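Ticket: Links to letters archive open the subscription page
Opened: June 22, 2020
Product: Cevent Reader, web version
Reported by: Tănase book blog
Status: waiting for the publisher

Hello,

I write a small blog about books and literary magazines. In the side column I use your widget to show links to free articles from the Grendance review. Since the last update, the links to the letters archive do not open the letters any more. The reader clicks and comes to the page where one can buy the electronic subscription. These letters are free for everyone, I checked this when I am logged out.

What I tried until now:

Cleared the cache of the blog and of the browser. No change.
Removed the widget and put it again with the same key. No change.
Tried in 2 other browsers. The same in both.
Copied the address by hand, without the part after the question mark. The letter opens correctly.

So I think the part after the question mark is the problem - your widget adds it, I do not. From 32 links in my list, 17 have this error. The others are essays and reviews, and they open well.

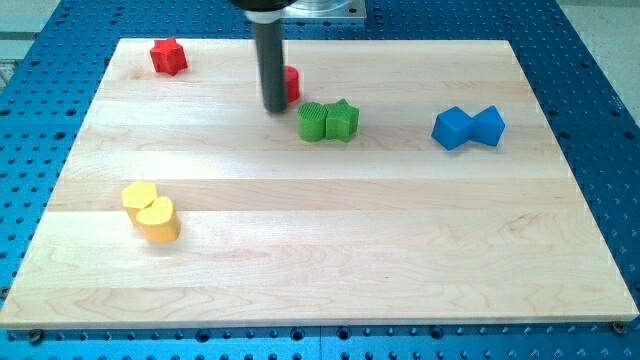

Werkamero - Reader Support, Blogs and Magazines

Reply from support:

Thank you for the clear report. We could repeat the error with your list. The widget adds a short code to each address, and the Grendance site now reads this code as an expired trial. Only the letters section is concerned.

Please open Settings, then Links, and switch off "Add source code to address". Save, and wait up to 300 seconds before you test again.

Reply from reporter:

I did this and all the letters open now. But the small titles under the links have disappeared, and I see only the address. Is this connected?

Reply from support:

Yes, the titles are loaded with the same code. You can write them by hand in the field "Own title". We have asked the publisher to correct the check on their side, and a new version of the widget is planned for August. We keep the ticket open until then.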